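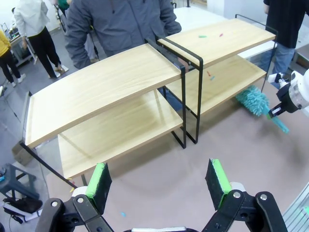 Kyriaki Chatzigeorgiou cooks dinner for four people most nights of the year, and she does it from the freezer. She doesn't set aside an afternoon for it. When she makes a pot of soup or a tray of meatballs, she makes twice what the family will eat, and the other half gets labeled and frozen before anyone sits down. Her kitchen in Dillbridge is narrow, with one short counter and no pantry. Small two-tier shelf units, the kind with light wood boards and thin black metal frames, are a cheap fix for a counter like that, and they hold the jars she reaches for daily: salt, oregano, bay leaves, red pepper flakes. Everything else is in the cold.

"I was throwing out food every week," she says. "Half an onion, the end of a can of tomatoes, rice from the night before. I didn't need recipes. I needed somewhere to put it."

The freezer is a chest model that her husband bought used, and it takes up most of the back hall. She keeps a list of the contents taped inside the lid. Things get crossed off when they come out. If an item has been on the list since March and it's now the end of summer, it becomes dinner that week whether anyone asked for it or not.

Soup is where she tells people to start. Bean soups, lentil soups, and anything built on a tomato base freeze well. Potatoes are less dependable and can turn grainy, so she leaves them out and adds cooked ones on the night. Pasta goes in at the end too. Cream soups sometimes separate when they thaw, and she stirs in the cream after reheating.

She freezes soup flat. A quart bag gets filled a little more than halfway, pressed to push the air out, sealed, and laid on a baking sheet until it is solid. After that the bags stand upright in a bin like folders in a drawer. A flat bag thaws in a bowl of cold water while the table is being set and the bread is in the oven. A round tub of the same soup can take most of a day in the refrigerator.

Meat takes more planning. Chatzigeorgiou buys ground beef in family packs and cooks all of it the same night with onion and garlic. One part is eaten. The rest is cooled in a shallow pan, divided, and frozen plain, without sauce or strong seasoning. Plain cooked beef can go toward tacos, a meat pie, stuffed peppers, or pastitsio, and she doesn't have to decide which until that morning.

Her meatballs are baked at high heat until browned and cooked through, then frozen on the sheet so they don't stick together. She uses bread soaked in milk, grated onion, parsley, a little dried mint, and one egg for each pound of meat. The kids eat them with rice. She likes them in broth with lemon.

Rice itself is worth freezing, which surprised her. It should be spread out and cooled quickly, then packed while it is still a bit moist. In the microwave, with a spoonful of water and a loose cover, it comes back close to fresh. Brown rice does even better, and it saves the longest cooking time of anything she makes on a weeknight.

Some things didn't work. Cooked zucchini went to mush. Hard-boiled eggs turned rubbery. A spinach pie frozen after baking came out with a wet bottom crust, and she now freezes it raw and bakes it straight from the freezer, adding time at the end and covering the top with foil if it gets dark early.

She has kept notes on all this in a spiral notebook for 14 years. The pages are stained and the early ones are mostly complaints. The later ones are more useful: how long a tray took, which bags leaked, a reminder to cut back the salt in bean soup because the ham has plenty.

A typical week has three freezer dinners in it. The other nights are eggs, or fish, or something quick from the stove, and at least one of those gets doubled. She shops for fresh things in small amounts, mainly greens, lemons, yogurt, and bread.

On the evening I visited, dinner was chickpea soup from a bag dated six weeks earlier. She broke the frozen slab in two over the edge of the sink, dropped both pieces in a pot with a splash of water, and put the lid on. Then she chopped dill, toasted some bread, and called her son in to find the spoons.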